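**24 September 2024**

I had promised myself that I would only stay an hour at the Sumcombe Television and Film Fair, and of course I was there until they started stacking the chairs. If you have ever been to one of these small-town screen festivals you will know how it goes. You stop to say hello to one person, somebody hands you a cup of tea, and the next thing you know you are sitting in the third row of a panel on regional soap operas with your coat still on.

For those who haven't been, Sumcombe holds its fair in the old Ukar cinema at the bottom of the hill, and this year it also spilled over into the library next door. There were 600 tickets for the day and every one of them went. I got mine back in the spring and then lost it in a kitchen drawer, so I spent a good part of the morning before I left turning out takeout menus and dead batteries. (It was inside a birthday card. I have no idea.)

## Getting in

The doors opened at 10, and the line was already past the bakery when I came down the hill. It moved along nicely, though, and I had good company in it: a mother and daughter who had come by bus to see the cast of *Vitov*, the hospital drama, and who had both dressed as the head nurse. The daughter's hat kept sliding down over her eyes. They told me the entire plot of the second season while we waited, including the ending, so that is one I can cross off my list!

Inside, the Ukar still has its red carpet and those heavy doors you have to lean on. The lobby had been given over to stalls. There were old lobby cards, signed photographs, a lady selling buttons cut from actual costumes (I bought one, green, from a courtroom series I have never seen), and a table of scripts you could leaf through. I spent far too long at the scripts. I love seeing where a line has been crossed out in pen and something better scribbled above it.

## The award for Ifeoma Ekpo

The main event of the morning was the presentation to Ifeoma Ekpo, who has hosted *Supper with Ifeoma* for 19 years now and who was getting the Adebisi Medal for her work in television. I have watched that show through two apartments and one very bad winter flu, so you can imagine that I was not going to miss it.

She came on in a yellow dress with big sleeves and got a standing ovation before she had opened her mouth. I have seen a few people accept prizes over the years and there is often a bit of fuss with papers and microphones. She just walked up, took the medal, looked at it for a good long while and said, "Well, my mother is going to want this on her wall." The whole place fell apart.

After that there was a conversation on stage with Graham Tapley, who directed the first few seasons of the show and now makes feature films. He is a quiet man, and I had trouble hearing him from where I was, but the two of them together were a joy. He told us that in the pilot the oven on the set wasn't connected to anything, and that Ifeoma had cooked the chicken at home the night before and driven it to the studio on her lap. She said he was leaving out the part where he ate a leg of it before the cameras rolled. He did not deny this.

She talked a little about being a young woman in front of a camera at a time when most of the people behind it had already decided what she ought to sound like. They had asked her to flatten out her voice, and she did it for a month and hated every day of it. One morning she came in and did the opening in her own voice, and the letters that arrived the following week were the first ones she ever kept. I wrote that down on the back of my program, and I'm glad I did, as my memory for this sort of thing is terrible.

Somebody asked whether she would ever go back to acting. She did one film early on, a ghost story, in which she is on screen for all of 2 minutes and gets pushed down a well. She said she would consider it if the part came with stairs this time.

## Lunch, and a wrong turn

Lunch was in the courtyard between the cinema and the library. I had a cheese and onion pie that was better than it had any right to be, and a slice of lemon cake that was a little dry. The sun came out. I shared a bench with a retired sound editor who told me how they used to do footsteps for snow (cornstarch, in a leather pouch, squeezed), and I have been wanting to try it ever since.

I had meant to go to the makeup demonstration afterward, but I went up the wrong staircase and ended up in the short film program. I'm so pleased I did. There were some lovely things in it, most of all a film called *The Lamp Room*, about two sisters clearing out a theater after it has closed. Hardly anybody speaks. There's a moment where the older sister tries on a stage crown and takes it off again very quickly, and I had to go hunting for a tissue.

Not all of them worked for me. One was a comedy about a man and a parking meter that I thought went on rather a long time, though the row behind me was howling, so what do I know.

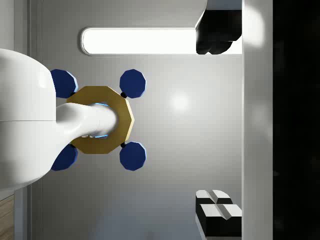

*7 min read*

## The library in the afternoon

The library half of the fair was much calmer. They had put the exhibition of local television history up on the first floor, and I nearly had it to myself. Sumcombe has been used for filming more often than I had realized. The square was a French village in one series and the dentist's office was a police station in another, and there was a very funny letter from a shopkeeper asking a production company to please give him back his awning.

There was also a wall of listings pages cut out of old newspapers, going back to when there was hardly anything on before tea time. I found the page for the week I was born and stood there reading it from top to bottom. Two Westerns and a program about bees!

Downstairs, Ifeoma was signing, and the line for that one went twice around the biography shelves. I joined it. I don't usually, because I never know what to say when I get to the front, and I didn't know this time either. I told her I had made her peanut stew for my sister's engagement party. She asked if I had used enough ginger. I said probably not. She wrote "MORE GINGER" in capitals over her name, and that program is now on my fridge, where it can keep an eye on me.

## If you're thinking of going

Tickets for next year go on sale in December from the Ukar box office, and I would not leave it long. A few odds and ends that I would have liked to know beforehand:

- Bring cash for the stalls. Only the bookseller took cards, and the machine was having a bad day.
- The balcony seats have the better view, but the sound is clearer downstairs toward the middle.
- The parking lot behind the library fills up early. I walked down from the station and it was a pretty walk, though I noticed the hill on the way back.
- Take a sweater. The cinema is chilly once you have been sitting a while.

I missed the closing quiz, which I'm told was won by the mother and daughter in the nurses' hats, and I also missed the *Vitov* cast because they were on at the same time as the short films. I did pass one of them on the way out, the actor who plays the grumpy surgeon, holding the door for people with his foot while he ate a pie. I said I had enjoyed the season two ending very much.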